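Bedroom Sorting Notes, Upstairs Room, Girkomville
Posted 29 October 2020 by Theerawat Phetsri
13 shares | 4 comments

Seasonal clothing change for the upstairs room. The bed is the work surface. The closet shelf and the storage boxes are handled separately and will get their own page. Notes below are in working order.

Surface. The quilt stays on the bed during sorting. Pillows go to the chair. Dark lint is easy to find on a light quilt and comes off with a dry roller.

Stacking. Dark garments go in one heap along the top of the bed. Heavy knits go at the bottom, thin shirts last. Fold sleeves in before adding a piece, or the heap leans.

Boxes. Pledum lidded type, 50 liters, one per category. Each box is weighed after filling. Limit is 12 kg, set by the shelf brackets. Labels go on the short side.

Washing. The quilt goes in alone after the boxes are closed, cold cycle, low spin. The embossed pattern flattens if it is ironed, so line dry only.

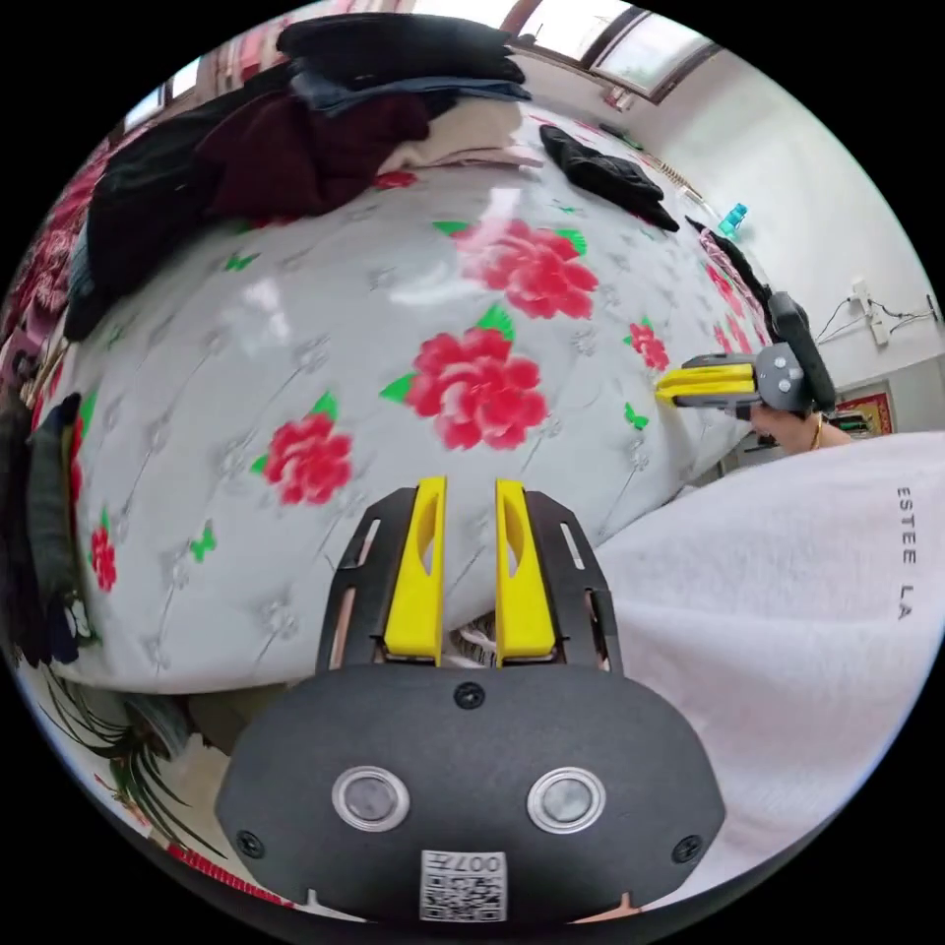

Pieces with loose seams or missing buttons are set aside for repair before boxing. Repairs are done in one batch in February. Anything not worn for two winters goes to the Wannasri drop-off.

Comments (4)

Anong Meesuk: Do you fold or roll the knits?

Theerawat Phetsri: Fold. Rolled ones took up more of the box.

quiltbin940: I like the red flowers on that quilt. Does the color hold?

Theerawat Phetsri: So far, yes. Cold water only.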